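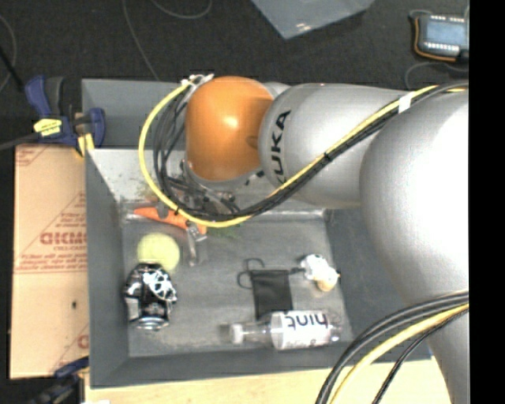
Drinduswood Produce Store – Bin and Tray Inspection Checklist

Site: Stistton packing room
Inspection date: 19 Feb 2022
Applies to: deep grey bins used for carrots and other loose root vegetables
Previous full inspection: November

Mark each item Pass, Attention or Fail. A Fail takes the bin out of use until it has been rechecked.

1. Bin walls
Check for cracks, splits and bowing. Run a gloved hand along the inner faces and the corners.
Result: Pass
Comment: Walls straight. No sharp edges found.

2. Bin floor
Check for scuffing, gouges and holes. Scuffing is acceptable if a fingernail does not catch in it.
Result: Pass
Comment: Floor scuffed. Surface marks only, no gouges. Compare again at the next inspection.

3. Rear inner wall
Check for staining and residue.
Result: Attention
Comment: Dark specks and smudges present. Wipe down with the Kaufmann food-safe cleaner at the normal dilution, rinse and recheck. If the specks remain, record them as permanent marking.

4. Joint between wall and floor
Check for trapped soil, particularly in the corners.
Result: Attention
Comment: Pale strip along the foot of the rear wall. Include it in the wipe-down for item 3 and note whether it comes away.

5. Plant debris
Remove leaf, root hair and stalk before the bin is refilled.
Result: Fail
Comment: Fine green strands on the floor, more green and brown strands against the rear wall. Lift out by hand first – rinsing alone pushes them into the corners.

6. Rim between compartments
Check for chips. The rim must be free of debris along its full length.
Result: Pass
Comment: None.

7. Contents
Check for soft spots, splits, mould and broken tips. Discard anything doubtful.
Result: Pass
Comment: Carrot firm, no splits. Weigh before return to stock; reject anything over 230 g as oversize for the Nevum packs.

8. Load and stacking
Maximum load 40 kg per bin. Stacked bins not to exceed 800 mm in height.
Result: Pass
Comment: Load label on the stacking bay is worn – replace.

9. Items above the bin
Ties, tape and loose fittings must be secure so that nothing can drop into the produce.
Result: Pass
Comment: Ties and tape checked by hand. Repeat at each inspection.

Actions
Item 5: clear before next use.
Items 3 and 4: clean and recheck within 7 days.
Item 8: new label to be ordered.

Bin status: out of use pending item 5.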